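# Two grippers, one mug

I spent most of Sunday comparing the Havo two-finger gripper with the Stullitz one, all in simulation, which means I spent most of Sunday in a chair watching a mug.

The plan was modest. Same arm, same controller (Tislow, still on the build from May because the newer one eats my config files), same task: go over to the desk, get hold of the mug, lift it, put it down again. 20 tries per gripper. I figured I'd be finished by lunch.

Lunch went by. The Havo model came with its fingertips inverted, so in the first batch it closed outward with great confidence. I fixed the sign, threw out those runs and started over. After that it managed 11 good lifts. The rest were mostly the mug tipping as the fingers closed, plus one where the physics gave up and the mug left at a speed I'd rather not think about.
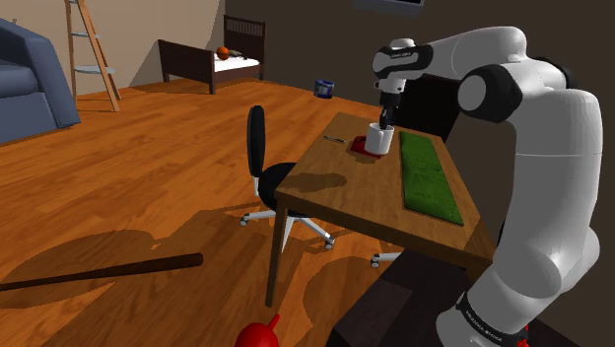

Grasp choice turned out to matter more than the hardware, which annoyed me a little after all the time I'd put into the hardware. The Gachanja planner I use for picking grasps loves a top-down approach. Give it anything hollow and it goes for the inside. So you get the gripper pointing down with its fingers in the mug, when I had pictured a nice civilized grab around the outside. I left the pen and the little red thing on the desk too, as I wanted some clutter near the target, and a side approach has to care about those a lot more than one that drops in from overhead.

So I let the planner have its way and ran the Stullitz with the same settings. It got 15. Before anybody writes in, the Stullitz pads have a higher friction value in their model file, and I have no idea if that number came from a test bench or from a good mood. I set both to the same value and the gap shrank to almost nothing.

Cycle time was a wash, around 11 seconds each.

Next up is forcing a side grasp and seeing which one complains first. I also need to write down which config goes with which log folder - I have two called "final" and one called "final_mug".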